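Re: [sorkia-writers] Chapter lengths for the shared novel

> I've read the Skatberg section twice and still think the widow should
> be introduced through the neighbours. The whole village has an opinion
> of her before she speaks. Can we keep chapter 4 at its present length?
> It runs well over the 3000 words we agreed.

Chapter 4 can stay long if chapter 6 gives some of it back. At present both contain the market quarrel, once as it happens and once as gossip, and the second version adds only the remark about the boat. Move that remark to chapter 4 and cut the rest.

On the widow: I have no objection to the neighbours going first, but the point of view slips. The baker's wife can't know what is in the letter from Văduva, as it is still sealed two pages later. Either open the letter earlier or give that paragraph to the postmistress.

Smaller points:

Florklow is a day's walk from Skatberg in chapter 2 and an hour by cart in chapter 4. I would keep the walk — the missed funeral depends on it.

Her hair is grey in the prologue and dark everywhere else. The prologue is set later, so both may stand, but the line "as it had always been" must go.

The last 100 words of chapter 4 explain the look between the sisters. Cut them. The look is clear enough from the dialogue.

I will have chapter 5 ready in February. Please send changes to the list as plain text, with the chapter number in the subject line.

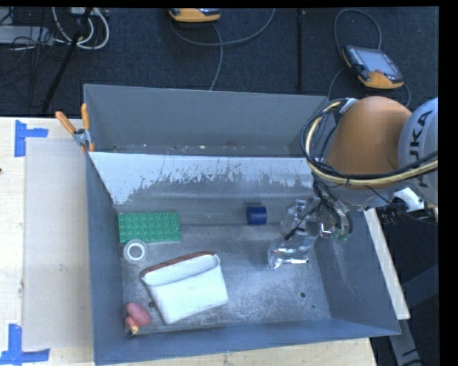
Grey metal bin with green Lego baseplate and roll of white tape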